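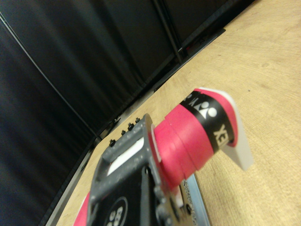 What should I do first when a tool handle gets slippery?

Wash it before you buy anything. Warm water, a drop of dish soap, an old toothbrush, then leave it to dry overnight. Half the handles I was ready to cover or replace were just greasy.

Handles, Knobs and Grips: Fixing the Parts of the House You Hold On To

I have a thing about handles. You touch them more than any other part of whatever they're attached to, and they get cleaned least, and when they go bad you somehow keep using them for years with a tiny wince every time. My garden fork gave me the same blister three springs in a row before it occurred to me that I could do something about it. So this page is everything I do to handles now, kitchen first, then garage and garden, and then a few odds and ends that people have written in about.

Kitchen

Pan handles that wobble. Look for a screw where the handle meets the pan, or up inside the hanging hole at the far end (there's often one hiding in there!). Tighten it with the pan cold. If it works loose again within a week, take the screw out, slip a small split washer under the head and put it back. I don't use glue on anything that goes over a burner. Riveted handles are a different story and I've never had any luck with a hammer at the kitchen counter, so a riveted pan that wobbles badly goes on the retirement shelf.

Pot lid knobs. The cheapest fix in the house. Replacement knobs come with a screw and usually a washer, and mine cost $8 for a pair at Coutinho, the hardware store on the corner by the bus depot. Take the old screw with you, not just a picture of it in your head. I've come home with the wrong thread twice. Check the package for an oven rating too if the lid ever goes in the oven.

Wooden spoons and spatulas. When the handle feels fuzzy, it's raised grain. Rub it down with fine sandpaper (220 is good), wipe it off, and rub in food-grade mineral oil with a bit of paper towel. Let it sit while you do the dishes, then wipe off whatever hasn't soaked in. Cooking oil will work for a while and then it goes sticky and smells like an old fryer, ask me how I know.

Knife handles. Don't soak them and don't put them in the dishwasher, you've heard all that. What I'd add is to look at where the blade goes into the handle every so often, with your glasses on. If there's a gap, food is getting in there, and if the wooden sides are shifting at all I stop using the knife until it's been fixed by somebody with better equipment than mine.

Drawer pulls that spin. Open the drawer, hold the pull straight from the front, tighten from behind. A dab of the removable kind of threadlocker keeps it there. Clear nail polish on the threads does nearly as well and I always have some. Do the whole bank of drawers at once while you've got the screwdriver out. My kitchen has 18 pulls and the whole job took 35 minutes, including a phone call from my sister.

Garage and garden

Splinters. Clamp the handle or hold it between your knees, and sand along the grain, never around it. Start with 80 grit if it's rough and go finer. You want it smooth but you don't want it shiny! Then boiled linseed oil, a thin coat, wiped off well. Two coats if the wood has gone gray and thirsty.

One serious bit. Rags with linseed oil on them can heat up and catch fire by themselves if you leave them balled up. Spread them flat outside, away from anything that burns, until they're completely dry and stiff. I hang mine one by one on the chain link fence and it looks terrible and I don't care.

Loose hammer and hatchet heads. Soaking the head in a bucket is the old trick, and it does swell the wood, but it shrinks again when it dries and then you're worse off than before. Drive in a new steel wedge instead, or if the wood in the eye is crushed or cracked, put on a new handle. Don't swing it in the meantime. Don't tape a cracked handle and swing that, either.

Rake and broom handles that unscrew themselves. Wrap plumber's thread tape around the threads, five turns, and screw it back in. Lasts me a whole season. If the wooden threads are stripped smooth, drill a small hole through the socket and into the handle and put in one short screw.

Wheelbarrow grips. The rubber ones harden and split. Cut the old one off with a utility knife, cutting away from yourself, and don't bother trying to save it. To get the new one on, spray the inside with rubbing alcohol and push it on fast in one go. It slides like anything for a few seconds and then grabs as the alcohol dries. (Same goes for bike handlebar grips.) Soapy water works but takes forever to dry and you'll be chasing a twisting grip for days.

Wrapping a handle

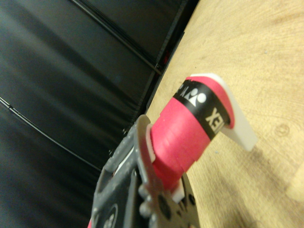 A roll of red tape

I wrap more handles than I probably need to. Racket and bat grip wrap is a good thing to try on garden tools, and there's also plain cloth tape, self-fusing silicone tape and cotton cord. They all feel different. Cloth tape is cheap and a bit scratchy. Silicone sticks only to itself and leaves no gunk, lovely for things that get wet. Cord takes patience, looks wonderful on a trowel, and holds dirt like you would not believe.

How I do it:

Strip the old stuff off first. Warm it with a hair dryer on low and peel slowly. Whatever gum is left behind comes off with a little cooking oil on a cloth, then dish soap to get rid of the oil, then rubbing alcohol if the handle can take it. Varnish often can't, so try it on a spot you won't see.

Let it dry all the way.

Start at the butt end and go up toward the working end. Make one full turn square to the handle, then start your angle. Keep a steady light pull on the tape the whole time. I turn the tool instead of winding my hand around it, and that one change made my wraps look about as good as store ones.

Overlap the same amount each turn. A quarter of the width is plenty for a thin handle. If you overlap by half you'll get a much fatter grip, and that might be exactly what you want if your hands ache. My mother's gardening trowel has three layers on it these days and she says it's the only one she'll use.

Cut the end at a long slant so the last turn finishes level, and cover it with a turn or two of electrical tape. Don't stretch the very last inch of electrical tape. Just lay it down. If it goes on stretched it pulls itself back up and you get that sticky little flag.

I keep wrap off anything that gets hot, anything with a blade that folds into the handle, and anything where your grip has to slide, like a snow shovel or a long-handled ax. You need the top hand to travel on those.

Storing tape so it's still tape when you need it: indoors, on its side, in a zip bag, out of the sun. A hot garage in August will turn the edges to glue and then they collect every bit of fluff in the place. Fold the end under when you put it away. I know everyone says that. I still find myself picking at a roll with my thumbnail like a raccoon.
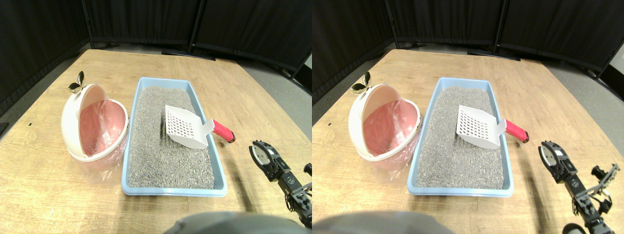
by Kanokwan Siriwan

Odds and ends

Cleaning as you go. All of this makes a surprising amount of trash, mostly curls of old tape and sandpaper dust. I line the wastebasket before I start and bring it right up to where I'm working. Old adhesive goes in sticky side folded in, or it will weld itself to the liner and you'll end up throwing the bag across the room.

Bags that slide down into the can. Big rubber band around the rim. If you don't have one big enough, tie the extra plastic at the back in a knot until the bag is snug. Either one beats a bag that's disappeared under the banana peels.

Suitcase handles that stick. Extend the handle, wipe both tubes with a damp cloth, dry them, and give them the lightest bit of dry silicone spray. Work it up and down. Sand from one beach trip was all that was wrong with mine.

Bucket handles that cut into your fingers. Take 5 inches of old garden hose, slit it lengthwise and snap it over the wire. I've done this to every bucket at Brulomar (that's our community garden, the plots out past the ball field) and to a couple that weren't ours, sorry.

Sticky rubber coating. You know how soft-touch handles on flashlights and screwdrivers go tacky after some years? That's the coating breaking down, and washing won't bring it back. Rubbing alcohol on a rag will take the whole layer off, down to the hard plastic. It's messy and your rag will be ruined and it feels so much better afterward. Take the batteries out first.

Door knobs that rattle. Nearly always the little set screw on the neck of the knob. Push the knob in snug against the door, then tighten. Old houses sometimes need a thin washer on the spindle as well, and I keep a jar of them by the back door for that.

Cabinet knob holes that are too big. Wooden matchstick (head snapped off) with a bit of wood glue, into the hole, let it set, trim it flush, screw back in. For a knob with a bolt that goes clear through, use a wider backing washer on the inside.

A reader in Cekelard asked about umbrella handles, the curved wooden ones that come off in your hand. Scrape the old glue out of the hole with a small drill bit turned by hand, rough up the metal shaft, and use two-part epoxy. Stand the umbrella upside down in a corner until it's cured. Wipe any squeeze-out right away or you'll be sanding it later.

I still haven't found a good fix for the plastic lever on my salad spinner, so if you have one, send it over and I'll add it to the kitchen section.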